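**Ticket: booking emails going out twice** (Sterkeo mailer, Talcombe hall site)
Status: waiting on a reply
Priority: normal, though my inbox would say otherwise

Hi all, and thanks for being so patient with me on this one. The newsletter went out Friday to the whole list, all 2,000 addresses, and every person on it got 2 copies. I've had some very kind notes from members asking if we were especially keen this month (we are!), but I'd love to get it sorted before the July programme goes out.

What I've tried so far: logged out and back in, cleared the browser cache, and sent a test to myself from the office computer. The test came through twice as well, a minute apart.
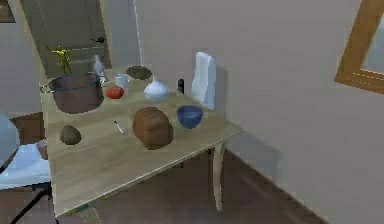
The mailer has two schedules showing under Settings, one called "Main" and one called "Main (copy)", and I'm fairly sure the second appeared when we moved over from Echeverri in autumn. Both are ticked as active. I haven't touched either, as I didn't want to make things worse while you were looking. The newsletter item that went out was the one for our household swap table, with the big brown cooking pot and the little golden figure behind it, in case that helps you find it in the sent log. The subject line was the same on both copies.

**Update, 9 am:** Sondero support rang back, lovely fellow, and asked me to switch off "Main (copy)" and send another test. Only one copy arrived! I did a small dance in the hallway. He also suggested I check the reply-to address, which still had our old one in it, so that's fixed too.

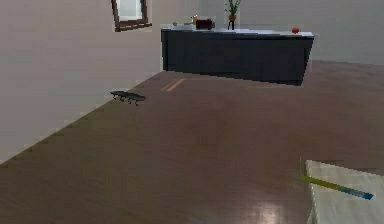
**Maëlys Delaunay**
Office and Memberships Coordinator, Talcombe

Could someone please tell me whether it's safe to delete the copied schedule altogether, or whether the unsubscribe list is tied to it? I'd hate to start emailing people who've asked us to stop. I'll leave it switched off until I hear from you, and I'm at my desk most mornings if a phone call is easier.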